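Skimiser Opens Its Doors: A Free Winter Budget Class for People Who Hate Budgets
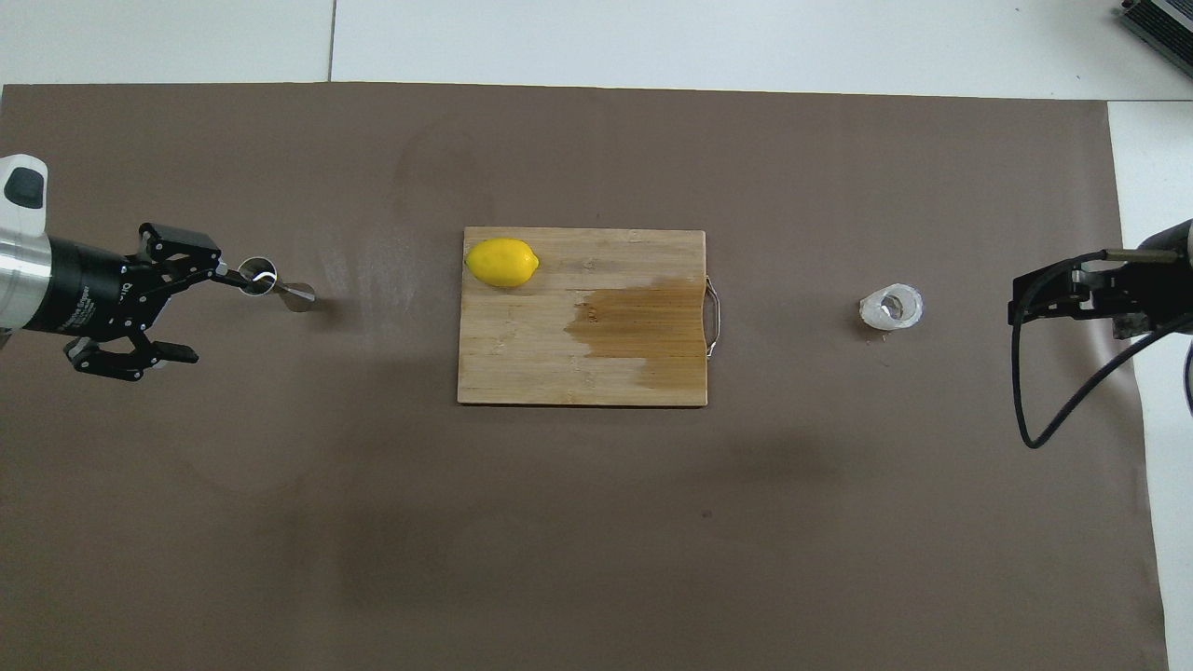
By Chelsea Penrose, founder, Skimiser
Posted Jan 8, 2019 | For immediate release

Hi everybody! I usually let someone else write these, but Ignacio is busy with the website and I wanted to tell you about this one myself. Starting this month, Skimiser is running a free six-week household budget class, open to anyone who can get to our place on Henao Street or who has a phone and a halfway decent connection. There's no fee, no test, and you don't have to show anyone your bank statement unless you feel like it.

A little about how we got here. In November we ran a trial version of the class. I figured we'd fill one room. We got 208 sign-ups in nine days, and I spent most of a weekend on the phone begging for folding chairs. People came straight from work, people brought their kids, and one couple came to every session and argued (nicely!) about groceries the whole way through. I loved it. I also learned that my slides were terrible, so those are gone.

The new class is built around one plain idea, which I stole from my grandmother: skim a little off the top before you do anything else. She kept hers in a coffee can. We have you move it to a separate account the morning you get paid, even if it's five dollars. Then we spend the rest of the six weeks on what's left over, and on the bills that sneak up in February when the heating statement lands.

The schedule looks like this. Week one is the skim. Week two is food, and we cook, so come hungry. Week three is heat, water and phone, with a long stretch set aside for calling your provider while you're sitting next to other people who are also on hold. Week four is debt, and I'll be teaching that one because I've had plenty of it. Week five is the car, or the bus, or whatever gets you around. Week six is the year ahead — birthdays, school stuff, tires, the dentist.

Everyone who signs up gets the Skimiser workbook, printed, with a spiral binding so it lies flat on the kitchen table. We've ordered 500 of them. Last time we handed out stapled copies and they fell apart by week three, and I heard about it. The new one has bigger boxes to write in and a page in the back for the stuff you always forget, like the annual fee on that card you never use. If you took the class in November, come by and we'll swap your old one for a new one.

I asked Ignacio Ibarra, who runs our classes and built most of the workbook, for a quote, since a press release is supposed to have one. He wrote back: "The part I look forward to is week three. Last time a guy got his phone bill cut by eleven dollars a month and the whole room clapped. He stood up and bowed. I'd like more of that." So would I.

We also have some help this year. Lunum, the credit union over on the east side, is opening savings accounts for our students with no minimum balance and no monthly charge, and they're sending a person to weeks one and four who can set you up on the spot. Bring a photo ID and something with your address on it. You don't have to open an account with them to take the class, and if you already have one somewhere you like, keep it. Ollon, the bakery next door to us, is doing coffee and rolls for every session. They asked me to mention that the cinnamon ones go first.

A few people have asked me whether the class works if you don't make much. I hear that one a lot, and I get it. Plenty of budget advice is written for someone with money sitting around already. In our November survey the typical amount people had put away by the end of six weeks was roughly $60. That won't fix a transmission. It will get you through a bad week without a payday loan, and several of our students told us that was the first time they could say so. I'm not going to promise you more than that.

We have room for 400 people this time, split between the evening class, the Saturday morning class and the online one. The online group meets the same week as the others and gets the same workbook in the mail, so sign up early if you want it before we start. Kids are welcome at the Saturday class, and there's a table in the back with crayons and board games. The building has a ramp on the Henao Street side, and the elevator is working again.

If you want to sign up, call the Skimiser office or stop by any weekday afternoon, and ask for the winter class. Spanish-language sessions are available in the evening — Ignacio teaches those. If you're a reporter and you'd like to sit in, you're welcome at week two or week six. Please let us know ahead of time so we can ask the group, and please don't photograph anyone's workbook.

About Skimiser
Skimiser is a small nonprofit that teaches everyday money skills to adults and families. Our classes are free and always have been.

Media contact
Chelsea Penrose, Skimiser, Suite 604, Henao Street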